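Intro to Sport Coaching — Unit 6 handout
Bullpen use and pitcher workload
Notes by Sânziana Husar. Bring to section.

Corrections from last time first. The leverage chart on the Unit 5 sheet had the axis labels swapped. Innings go across, leverage goes up. Fix it on your copy, it comes up again below.

1. What we mean by workload

Pitch count is the number everybody knows. Easy to track, easy to argue about. Misses a lot. Warmup throws, throws to first, long toss the day before, the reliever who got up twice in the pen and never came in. "Hot but not used" — write that down, we use the phrase all unit.

Three kinds of throws to log:
- game pitches
- bullpen and warmup pitches
- everything else at real effort (long toss, flat ground, fielding drills with throws)

Most amateur clubs log the first only. Our case club, Trititz, logged all three for one season and ended up with a total of 2,000 throws for their middle reliever before the playoffs. Game pitches in that total: 486. So the scorebook had under a quarter of it. Keep those two numbers in your head.

Staying warm between innings. Jacket on the throwing arm, keep moving, light throws when the side has two outs. Players forget the jacket more than anything else. Long innings in April are the worst for it.

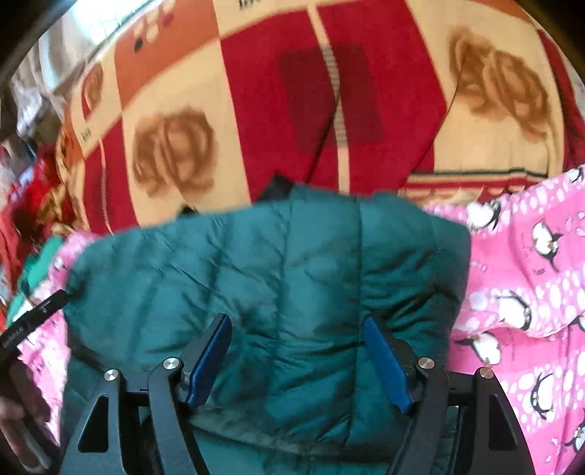 Fig. 1. Teal puffer jacket, patterned blanket behind.

If a starter sits through a long half inning, count the extra warmup throws as bullpen pitches. Don't leave them out becuase they were "only loosening up."

2. Roles

Old model: starter, middle guy, setup, closer. Fixed innings. Closer pitches the last one with a lead, end of story.

Newer model: roles by leverage. Best arm goes in when the game is most likely to turn, could be the sixth. Bases loaded, one out, up by one, heart of the order — why save him for a clean ninth with a three run lead?

Argument against (Văduva's, from his guest session): pitchers like knowing when they'll throw. A guy who knows he has the eighth starts getting ready in the seventh. A guy who might go in any time gets up, sits, gets up again. See "hot but not used" above. Lucian Văduva ran the pen at Zescombe both ways and went back to fixed roles, mostly to cut down on wasted warmups. I don't agree with all of it but his logs are good and you should read them. On the shelf by my door, please put them back.

Middle ground: two arms with fixed innings, the rest by matchup. Probably what you'd do with a short roster anyway.

3. Rest

Rules for the case exercise (made for this class, do NOT take them to your own team as medical advice):

- up to 10 pitches in a game: available next day
- more than that, under 70: two days off
- 70 or over: four days off
- warmed up twice and not used: counts as an appearence for the exercise, same as the first line

Last one always gets complaints. Leave it in.

Back to back days. Ok once. Three in a row, no, whatever the score is. Coaches break this one in tournaments, when everybody is tired and the bracket is short.

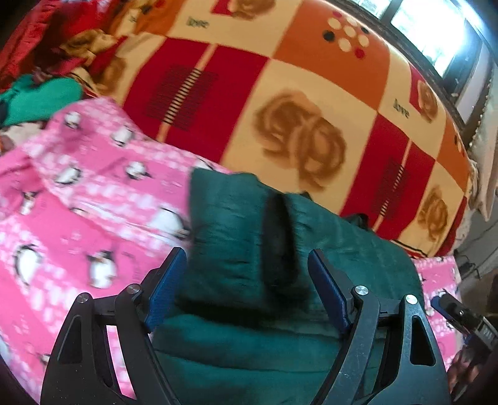 4. Reading a pen chart

Columns left to right: name, throws by day, rest owed, available Y/N, notes. Fill in rest owed the same night. If you wait till morning you will forget the warmups.

Watch for:
velocity down late in an outing
misses up and arm side
longer time between pitches
shaking out the hand, fiddling with the mound

Any one alone, maybe nothing. Two together, get somebody up. Velocity drop plus high misses is the pair we'll look at most, the Saludo video has a good stretch of it in the fifth inning.

Catcher knows before you do. Ask him. Ask between innings, away from the pitcher.

5. Case exercise

Trititz at Loseo, three game series. You have seven relievers and the chart on the back page. Game one goes extra innings. Decide:

a usable pen for game two, with rest owed filled in
who you refuse to use in game three, even tied late
one move you'd make differently in game one, knowing what came after

One page. Typed if your handwriting is like mine. Show the throw totals, all three kinds. Answers with game pitches only get sent back.

Work in pairs ok, both names on top.

Next unit: catchers, blocking and game calling. Read the Zescombe logs before then.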